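Against the perfect run
Janka Doležal
02/06/2026

The Hukinley schools' manipulation contest scores a team on its best run. Each team gets 2 attempts at the table, the better one counts, and the other is discarded. I have supervised a student robotics club through that format for several seasons and I think the rule should go. It rewards the wrong kind of work, and the students learn the wrong lesson from it early.

Consider what the rule measures. A team that succeeds once and fails once scores the same as a team that succeeds twice. In statistical terms the contest records a maximum and ignores the spread. A maximum over a small number of tries says little about the machine. It says a good deal about luck and nerves, and about whether the person at the keyboard remembered to reload the right settings.

Students respond to this quite sensibly. They tune for the one attempt where everything lines up. Speeds go up, because time is a tie-break. Checks come out of the code, because checks cost time. Any step that detects a failed grasp and tries again is treated as waste, since a failed grasp already means a poor run and the other attempt will be used instead. By the week of the event the typical entry is a fixed sequence of moves with very little feedback in it. It will do the task if the parts are exactly where they were in practice.

Our own entry that year, which the students named Zivar, was of this kind. It could place every part in the tray at a speed that pleased everybody. When I asked the team how often it did so, they did not know. They had a video of a good run. They had no log.

We stopped tuning and spent October on counting. The procedure was dull. A part was set down in a cell on the table, the arm tried to pick it up and move it to the next cell, and the outcome was written down with the cell, the part and the reason for any failure. The students ran 326 trials before they were allowed to change any code. They complained, and I do not blame them, but the sheet was worth more than all the earlier work.

The sheet had three findings of interest. Failures were not spread evenly over the table. Most of them were of one type, a finger touching the part on the way down and pushing it aside. And the students' own view of which part was hardest was wrong. They had spent weeks on the smallest part, which gave almost no trouble when the approach was slow enough.

The usual objection is that a contest is not a laboratory. Pimville, who finished above us and whose coach I respect, make this case well. An audience will not sit through a long series of identical picks, the hall is hired for one day, and students join a club for the excitement of the run. I accept the point about the hall. I am less sure about the excitement. Our students became more interested once they had a number that moved when they changed something. Before that, an evening's work ended with an impression that things were better or worse, and two people in the same room could hold opposite impressions.

A second objection is cost. Reliability testing is said to need jigs, fixtures and proper cameras, so a rule that rewards it would favour the wealthier schools. 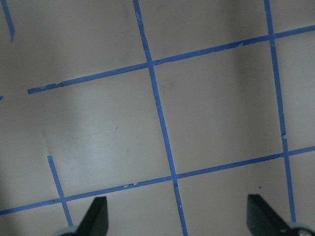

The reference grid for a year's testing can be made from a roll of tape and a ruler. Ours needs to do only one thing, which is to give each trial a place that two people will call by the same name. It does not have to be handsome. Blue painter's tape on a pale surface is enough, even when it is nicked and scuffed along its length and a small flap has torn up at one of the crossings, and the wrist camera can take in a complete cell with both open fingers still in view. Uneven light is harder to deal with than worn tape. A patch of glare on the surface may matter to a vision routine that depends on brightness, and I would rather students met that at home than in the hall.

The more expensive item is time, and here the objection has some weight. A trial with reset and note-taking is slow. But the schools that can afford a second arm already have an advantage under the present rule, because they can practise the perfect run on one while repairing the other. Counting does not widen that gap.

My proposal is modest. Keep the 2 attempts and score their sum. Let the judges move the parts by a small amount between the first and the second, within limits published beforehand. Then ask each team to hand in a trial log of up to 300 entries, failures included, and give marks for the log itself. A log with no failures in it should be read with suspicion.

The Ragnarsson league already asks for something close to this in its senior section. The winning times there are slower than ours. I have watched both events, and in theirs I saw several machines drop a part, notice, and go back for it. In ours a dropped part stays on the table and the arm carries on to the tray, opens its fingers over it, and returns for the next one.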